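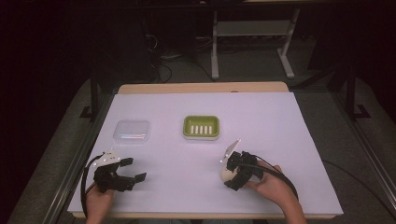 Trucos para que el jabón dure más (y no acabe hecho una papilla)

Publicado el 31 de mayo de 2021

Llevo desde marzo pasándome a las pastillas en casa, primero en el baño y luego en el fregadero, y he desperdiciado jabón como para lavar a un regimiento. Todo por culpa de la jabonera. Tenía una de esas planas, monísima, de cerámica, que compré en una tienda de Illstead, y por la mañana me encontraba la pastilla nadando en un charquito blanco. Un asco, vamos.

Ahora tengo una verde lima, con unas costillas blancas en el centro que levantan la pastilla y dejan que escurra. Es fea con ganas, mi baño es azul, pero la pastilla de siempre me ha durado 28 días y antes no llegaba a tanto ni de broma. Si vais a comprar una, pasad el dedo por la rejilla: las costillas tienen que sobresalir bien. Las que traen cuatro rayitas marcadas en el fondo no sirven de nada, el jabón se pega igual.

La jabonera hay que vaciarla. Yo la vuelco en el lavabo cada noche cuando me lavo los dientes y una vez por semana le paso un cepillo de uñas viejo entre costilla y costilla, con agua bien caliente y un chorrito de vinagre. Si lleváis meses sin hacerlo, dejadla en remojo toda la tarde, que esa costra no sale a la primera.

El otro cacharro al que le he cogido cariño es la caja de plástico transparente con tapa. ¡Para todo! En la mía guardo las pastillas de repuesto, sin el envoltorio, con un papel de cocina doblado debajo. Se ve de un vistazo cuándo toca comprar y el armario huele de maravilla. Eso sí, la pastilla empezada no la metáis nunca ahí mojada y con la tapa puesta. Lo hice en un viaje y al abrirla aquello parecía crema de calabacín.

Para viajar, lo que hago es secar la pastilla con la toalla, dejarla al aire mientras desayuno y envolverla en un trapito fino antes de cerrar la caja. Si no me da tiempo, corto un trozo pequeño en casa y lo dejo en el hotel.

Con los restos, esos trocitos transparentes que se escurren por el desagüe, tengo 2 sistemas. El vago: mojar la pastilla nueva y la vieja, apretarlas y dejarlas toda la noche sobre la rejilla (por la mañana suelen estar pegadas, y si no, repito). El otro es rallarlos con un rallador que ya no uso para comida y deshacerlos en agua caliente para fregar el suelo de la terraza.

Y una cosa que me costó aprender: forrad la mesa antes de poneros con estas cosas. Yo pongo un pliego grande de papel y encima rallo, corto, limpio la caja, lo que sea. Luego lo doblo hacia dentro con todas las virutas y las echo al cubo de fregar. La primera vez rallé directamente sobre la mesa y estuve media tarde pasando la bayeta, que cuanto más mojaba más espuma salía.

Si la tapa de la caja se os queda blanquecina, probad con bicarbonato y un paño suave, sin apretar. El estropajo verde ni acercarlo. La mía sigue un poco velada pero cierra bien, así que ahí se queda.

Otro día os cuento lo de los botes de champú, que tengo el armario para echarse a llorar.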